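Kumstead Neighbours Help > Home and Household > Storage

Spice jars and odd lids taking over my kitchen, how do you all sort yours?

Asked by Eldana Tilahun, 23rd August

Hi all, we moved into a rented flat in Lurport and the kitchen has one deep drawer and one cupboard that goes back further than my arm does. I cook a lot (too much, my sister says) and I've got jars of everything, half of them with lids that don't match because I reuse jam jars. Every time I want cumin I end up with four things out on the worktop and then I find I've bought cumin again. Can't drill anything into the walls. I don't want to spend a fortune either, the Plinex drawer inserts look lovely but they're a bit much for what they are. What works for you?

3 answers

Abimbola Danladi
Labels on the LIDS if they're in a drawer, labels on the front if they're in a cupboard. Took me years to work that out. Masking tape and a marker is fine.

Henok Teshome
Get a turntable for the cupboard. I got mine from Negussie on the high street and it's been going strong since October. Measure first though!! Mine was 2 cm too wide and I had to take it back and swap it for the smaller one. Also throw out old paprika, it tastes of dust after a while.

Ourania Stefanou (best answer, 12 thanks)
I had this exact drawer, I think every flat in Lurport has it. I'd leave the inserts in the shop and use shallow boxes, the kind that presents or chocolates come in. Take everything out first, every last jar, and line them up by how often you reach for them. Daily ones go at the front of the drawer, baking bits at the back, and anything you can't remember buying gets sniffed and probably binned.

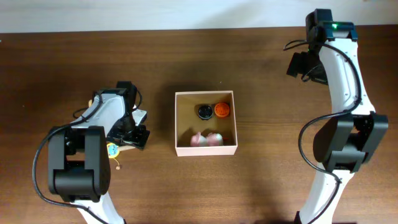

Spare lids want a home of their own or they drift about and you never find the one you're after. I put mine in a box with low sides so I can see straight down into it, and I keep them one layer deep, no stacking. A square pink cardboard one does the job perfectly well, and with a plain black lid next to an orange one with a textured top you can tell which is which at a glance, so I wouldn't bother sorting by size unless you've got loads.

For the deep cupboard, put the big bags (rice, lentils, flour) in a tray you can pull out like a drawer. An old roasting tin will do. I keep a list taped inside the door too and cross things off when they run out, which has cured me of the double cumin problem, mostly. I still own two turmerics.

Comment from Eldana Tilahun: Thank you!! Going through the recycling for boxes now. Tsehay Seyoum downstairs has offered me a roasting tin as well, so that's the rice sorted.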